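Gedis Junction: Timetable, Platforms and Transfer Times
Speaker notes, regional rail operations session

Slot is 25 minutes plus 5 for questions. Slides advance on the section headings below.

Opening

State the scope first. The talk covers passenger transfers at Gedis Junction between the main line and the Ovent branch. Freight is out of scope except where a freight path takes up a platform road. Fares are out of scope entirely.

Give the layout before any timetable material. The main line runs north to south through the station. The Ovent branch leaves at the north end, on the east side, over a single lead junction. There are four platform faces. Platforms 1 and 2 are on the main line. Platform 3 is a loop with access at both ends. Platform 4 is a bay, open at the north end only, and it is the normal platform for branch trains.

Point out on the track diagram that a branch train leaving the bay does not touch the main line until it reaches the lead. A branch train leaving platform 3 does, and holds the northbound line for the whole movement. Most of the talk depends on this. Leave the diagram up longer than feels necessary.

The current pattern

Main line trains call every 30 minutes in each direction. The branch runs hourly. Every second main line train therefore has a connection and the others do not. Passengers who travel often know which is which. Passengers who don't know look at the departure board, and the board lists the branch train by departure time with no indication of which arrival it connects from.

The published minimum transfer time is 5 minutes. It applies to all platform pairs. Explain how it was set: it was carried over from the earlier station layout, when the footbridge was at the middle of the platforms. The footbridge is now at the south end. The bay is at the north end. The walking distance from the rear coach of a southbound train to the bay has grown, and the number in the timetable system has not been changed to match.

Cross-platform transfers (2 to 3) need far less than the minimum. Transfers from 1 to 4 by the footbridge need all of it, and with luggage or in a crowd they need more. With the elevator out of service there is no step-free route between these two platforms at all. 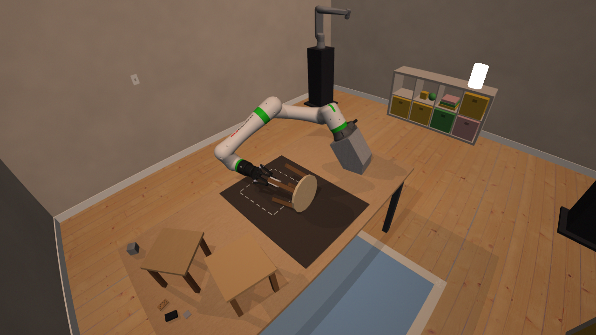 The next point concerns holding rules. A branch train may be held for a late main line arrival, but only if it can still make its path through the loop at Notetti. Notetti is the only passing place on the branch. If the down train misses its slot there, the up train waits, and the up train is the one that forms the next departure from Gedis. One held connection in the morning can be seen in the running records until the early afternoon.

Staff at Gedis do not decide holds. The decision sits with the control office, and the request has to be made before the main line train passes the Eyvindsson bridge. After that point the route is already set and the request is refused by default. Mention that the refusal isn't recorded as a missed connection. It is recorded as an on-time departure. Anyone working from the punctuality figures alone will conclude that the junction performs well.

If asked for the hold limit: it is set by the Notetti slot and varies by train. There is no single figure. Do not give one.

Options

Option A. Move the branch departures later. Simple on paper. The branch turnaround at Ovent is already short, and a later departure from Gedis removes what is left of it. Would need a second trainset on the branch in the peak hours. No infrastructure work.

Option B. Use platform 3 for the branch. Gives a level transfer for northbound passengers. Costs capacity on the northbound line, as covered on the diagram slide. The loop is also used overnight by freight, with the last movement sometimes running into the first branch departure. Feasible off-peak. Not feasible between 7 and 9 in the morning without retiming the freight path.

Option C. Set transfer times by platform pair. The timetable system supports this and other stations on the line already do it. Journey planners would stop offering the tight connection from platform 1 and would show the following branch train, an hour later. Expect objections here. On a screen it looks like a worse service. The connection being withdrawn is one that many passengers were failing to make.

Option D. A second footbridge at the north end. Largest effect, highest cost, longest lead time. The platform at that end narrows and may not take a stair of the standard width. Survey not done. Spend very little time on this one, it tends to absorb the whole discussion.

Recommended order

C first, then B off-peak only, starting with the May timetable change. A should be kept back until the trainset question is settled. D goes to the station renewal program as a request for a survey and nothing more.

Note that C and B interact. If branch trains use platform 3 for part of the day, the pair times must be entered for both cases, and the platform must be fixed in the plan. Late platform changes would make the pair times wrong. The current practice of swapping 3 and 4 on the day has to stop before the new values are loaded.

Passenger counts

The counts come from the door sensors on the branch units. Those sensors record boardings and alightings but not where a passenger came from. A passenger who walks into the station from the street and one who changes from the main line look the same. The platform count done in April was manual and covered 1,000 boardings on the branch. It was done outside the school term, in dry weather, with the elevator working. Treat it as the favorable case.

Say clearly that no winter count exists.

Questions likely to come up

Why not make the branch run every 30 minutes? Notetti is the limit. The section between Notetti and Ovent takes too long for a single train to clear.

Can the lead be doubled? It would help with late running at Gedis and would not change the position at Notetti. Not costed.

Does the bay take longer trains? No. The usable length is set by the starting signal, and the signal can't be moved closer to the lead without losing the overlap.

Backup slides: track diagram at full size, branch running graph for one weekday, table of transfer times by platform pair. The running graph is hard to read from the back of the room, so use the cropped version with only the Notetti section.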